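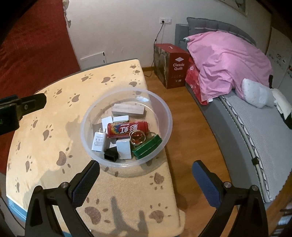 # Clearing out the small stuff: how to empty a junk drawer and keep it that way

I've been putting this page off since November, when my neighbor Jummai Danladi asked me how I ever find a battery in my house, and I had to admit that most of the time I couldn't. She meant it kindly! But it got me going, and after a good deal of trial and error (mostly error, and one very long Sunday) I've settled on a way of doing it that I can get through before supper and that doesn't leave the kitchen in worse shape than I found it.

By small stuff I mean the things that have no shelf of their own. Chargers, candy tubes, keys, rubber bands, little boxes you kept because they were nice little boxes. If you're working on closets or a garage, this won't help you much.

## What you'll need

- A table you can tie up for an afternoon
- 3 bowls or tubs, whatever's in the cupboard
- An old towel or a soft blanket to work on
- Masking tape and a marker
- A trash bag

The blanket sounds fussy, I know, but screws roll, and I spent a good part of one evening under our table in Flumdale with a flashlight before I learned to put one down first.

## Step 1: Dump it all out

Pull the drawer right out if it comes out, and tip the whole thing onto the blanket. Please don't pick through it while it's still in the drawer. I did it that way for years and all I ever managed was to move the tape measure from the front to the back. Wipe the drawer while it's empty and leave it somewhere out of the way, with the door shut if you have a cat like ours, who considers any empty drawer to be his.

## Step 2: Sort fast into bowls

Mark your bowls with tape: **Keep**, **Belongs elsewhere**, and **Don't know**. Then go, and go quickly. If you've held something long enough to start remembering where you bought it, it goes in Don't know and you pick up the next thing. Real trash goes straight in the bag.

Dead batteries shouldn't go in the bag. I keep mine in a jar by the back door and take them along when I'm driving over to Purkau, where the hardware store has a drop box.

## Step 3: Walk the "elsewhere" bowl around the house

Carry the bowl with you from room to room and put each thing where it lives. Don't make piles on the stairs (I say this as a lifelong maker of piles on the stairs). Scissors to the sewing basket, stamps to the desk, the spare bike key to the hook, and so on until the bowl's empty.

## Step 4: Test and label the chargers

Plug each adapter in with its cable and see whether it does anything for the device you think it goes with. If it does, wrap a bit of masking tape around the cord and write the name of the device on it. My friend Ott Jankauskaitė writes the date on hers as well, and after borrowing one from her I've started doing the same. Anything with a cracked case or a frayed cord should go to electronics recycling, even if it still works.

## Step 5: Deal with "Don't know"

Tip everything into a paper bag, write the date on the front, and put it on a high shelf. Mine says Mon 28 March in big blue letters. If you haven't gone looking for something by the time 2 months are up, you can let it go. I've only ever climbed up there for a radiator key, and was I glad to have it!

## Step 6: Put the drawer back together

Use small boxes as dividers. Lids from shoe boxes are good, and so are the trays that crackers come in, trimmed down with scissors. Put the things you reach for most at the front, and leave one section with nothing in it, so the next stray button has somewhere to land.

I go through ours again whenever it starts to stick on the way in, usually with the radio on and a pot of tea going. Next I'm hoping to tackle the sewing basket, and I'll put up a page on that once I've found the bottom of it.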